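Reusing clear plastic jars with the red ring – what do you do with yours?

pelmo_k
I am new in this part of the forum, so please excuse me if this was discussed before. In our house we eat a lot of peanuts and dried fruit, and everything comes in the same kind of clear plastic jar with a screw lid. When you open the jar for the first time, the red ring under the lid breaks off and stays on the jar. I have now 11 of these jars in the cupboard and my wife says they should go to recycling before Friday. I would like to keep them for rice, lentils, buttons and screws. Is it a good idea? And do you take the ring off or leave it?

gravelpath
Keep them. I have used the Michalski jars for dry beans for years and they are still good. The ring I always remove, because dirt collects under it and you can't reach it with a brush. Small scissors, one cut, finished.

tinlid_tess
I disagree about the scissors! I cut my thumb quite badly this way. Put the jar in a bowl of warm water from the tap for a few minutes and the ring becomes softer, then you can pull it over the top with your fingers. And please, not very hot water. I did this once with a jar from Flallance and the neck went out of shape, so the lid never closed again.

oldshelf
For me the ring is not a problem at all. I leave it. If the jar holds screws in the garage, who will look at it? For food I use glass only. Plastic keeps the smell. I had a jar with curry powder and after three washings the sugar inside still tasted of curry.

pelmo_k
Thank you all. The smell is a real question for me, because two of the jars had pickled garlic in them. I washed them with dish soap and left them open on the balcony overnight, and in the morning they smelled the same as before.

gravelpath
Garlic is the worst one. Put two spoons of baking soda inside, fill with lukewarm water, close it and leave it until the next day. Wash the lid separately, the smell often lives in the lid and not in the jar. If the lid has a paper or foam circle inside, take it out and throw it away.

tinlid_tess
Agree with the baking soda. I would add that the jar must dry completely before you close it again. I lay mine on the side on the kitchen table, with the mouth free, and turn it once in the evening. When I stand them upside down on a towel, the air inside doesn't move and there are always drops on the wall.
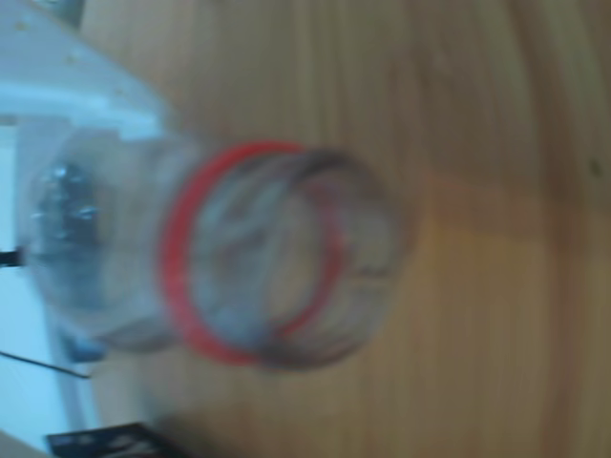
Can I put rice in a jar that had garlic in it before?

Wait until you smell nothing with the lid closed for one full day, then it is fine for rice – but I would start with something you don't mind losing, for example a handful of the cheapest rice, and check it after a week.

oldshelf
Or you put the screws in the garlic jar and the rice in a clean one. He has 11 jars! I don't understand why we must save the two bad ones for food.

pelmo_k
This is a fair point, I didn't think of it. The garlic jars go to the garage.

marnie_of_skultville
I come with a different opinion. I live in a small apartment in Skultville and for a long time I kept every jar, until I had one complete shelf with only empty jars on it. Empty jars are not storage, they are what you are storing. My rule now is that a jar stays only if I can say the same day what goes inside. The others go out. My cupboard has never been so pleasant to open.

gravelpath
With this rule I would have nothing when the plums come. I give away jam and dried plums to half of the street and I never get the jars back.

marnie_of_skultville
Then you can say what goes inside, so they may stay. :)

tinlid_tess
A question about labels, because I think pelmo_k will have this problem next. What do you use on plastic? Paper stickers leave glue and I scratch for an hour. I tried to write directly on the wall of the jar with a marker and it came off on my hands.

oldshelf
Masking tape and a pencil. It comes off clean, also after a year. For the garage I put no label, I can see through the jar what is inside, this is the whole advantage of it.

gravelpath
You can't see the difference between plain flour and bread flour. I put tape on the lid AND on the jar, because my family exchanges the lids all the time.

pelmo_k
I did the work in the evening after dinner. Result: four jars for the kitchen (rice, red lentils, green lentils, oats), two garlic jars for screws, one for buttons. The other four go to recycling, so my wife is also content. I took off the rings with the warm water method and it worked on every jar except one, where the ring was too tight and I left it. The oats jar is a little too small for a whole package, so I have now a jar of oats and also a half package with a clip on it. If somebody knows where to buy the larger size around Dranstead, please write.

tinlid_tess
Ask in a bakery or a small cafe. They get olives and nuts in the big ones and usually they are happy to give them away. Only check the smell before you carry it home.

oldshelf
Olives are nearly so bad as garlic, I warn you.

Related threads
Which lids fit which jars? (347 replies)
Pantry moths in the oats, please help
Drying plums in a normal oven
Sorting screws without buying boxes (25 replies)
Removing glue from glass and plastic

Last updated: March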